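**Slotted-angle shelving** is a form of storage furniture assembled from perforated steel uprights and flat metal shelves. It is used in small grocery stores, stockrooms, archives, and workshops. The perforations allow shelves to be bolted at almost any height, and a unit can be taken apart and rebuilt in a different size with ordinary hand tools.

## Construction

The upright is a strip of steel folded lengthwise to 90 degrees and punched with rows of holes or short slots. Shelves are pressed from sheet steel, with the edges turned down to form a lip. The lip stiffens the shelf and gives a surface to which price labels may be attached. Most light units have 4 uprights, with corner plates fitted where an upright meets the top and bottom shelves.

Finishes are usually gray enamel or powder coating. Galvanized steel is preferred in damp cellars and cold rooms.
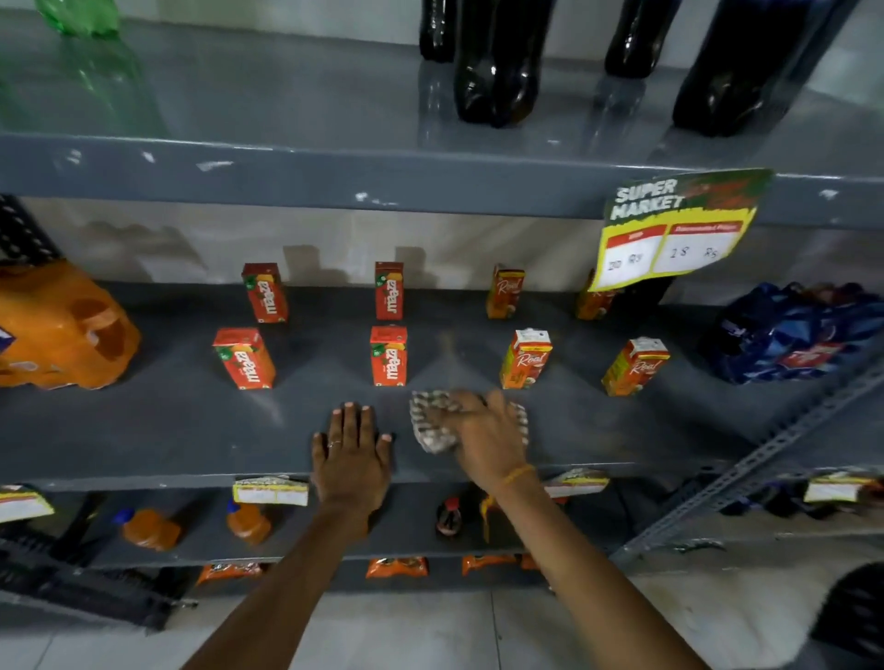 *Juice cartons on a gray metal shelf during wiping of the front strip.*

## Use in grocery stores

In small stores, the main advantage of the system is adjustable spacing. Drinks, packaged snacks, and canned goods differ widely in height, and a shelf set too high above its stock wastes space. Heavy goods are commonly placed on the lower levels to keep the unit stable. Tall units are fixed to a wall or joined back to back.

Shelf depth affects how stock is rotated. On deep shelves, older goods tend to remain at the back unless they are moved forward when new stock arrives.
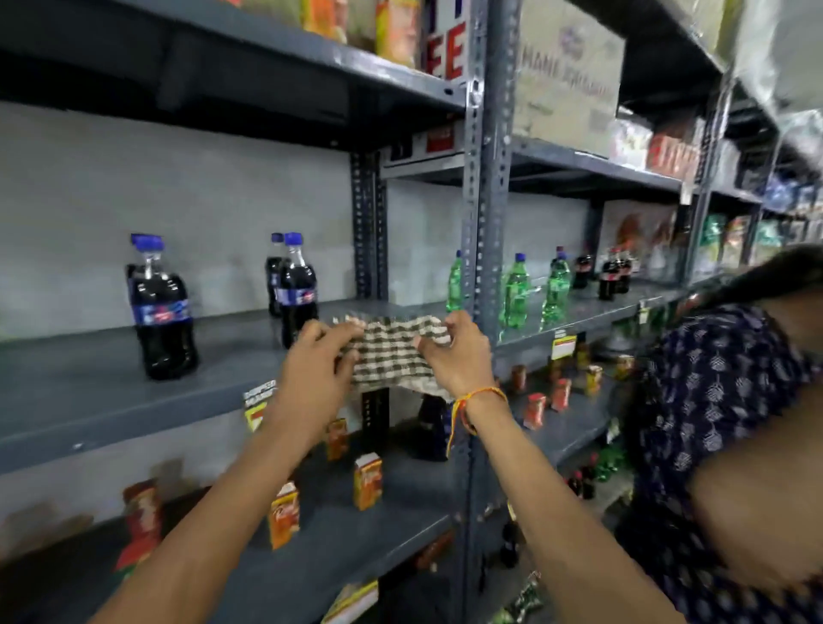 Load ratings are given per shelf and assume that weight is spread evenly. The Himura catalog, for example, rates its standard grocery shelf at 123 pounds, while the heavier Zernex pattern adds a folded channel beneath the shelf. Ratings do not apply to units with missing bolts or bent uprights.

## Price display

Prices may be shown on printed strips, clip-on holders, or paper signs taped to the lip. In India, packaged goods carry a maximum retail price, abbreviated MRP, and signs for reduced items often place this figure beside the store's own price.
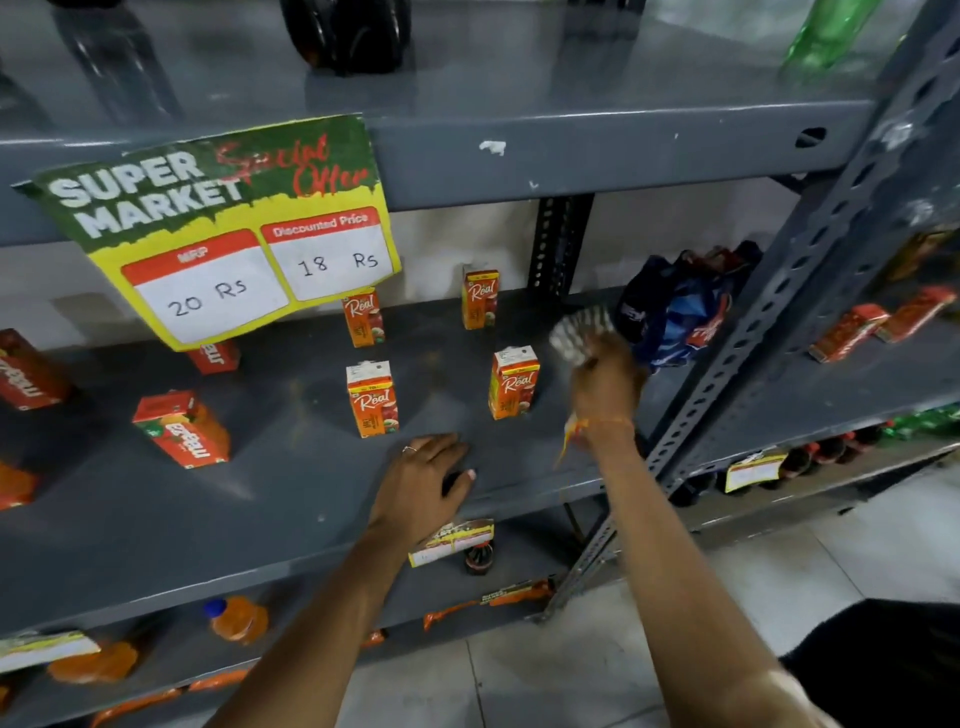 *Promotional sign on a shelf lip, with handwritten prices of 20 Rs (MRP) and 18 Rs (discounted).*

## Maintenance

Painted shelves are cleaned with a soft cloth and mild detergent. Abrasive pads wear through the coating and expose the steel to rust. Bolts should be checked after a unit has been moved or its shelves respaced.
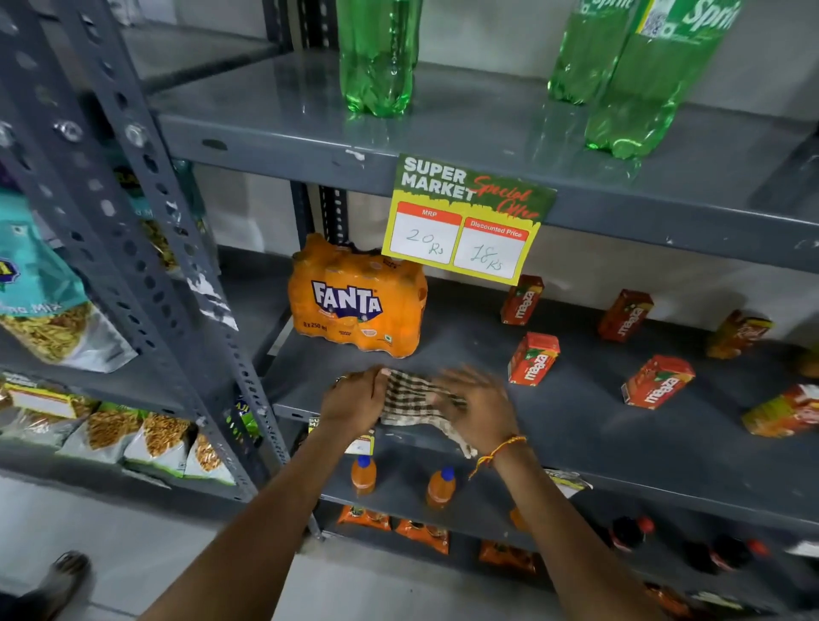
**Hordiienko**
Contributing Editor, Store Fixtures

Chipped areas are sanded lightly and touched up with matching enamel. Shelves that have sagged permanently are replaced, as flattening the metal does not restore its strength. Deker and several other makers sell single shelves for this purpose, although hole spacing differs between systems and should be measured before ordering.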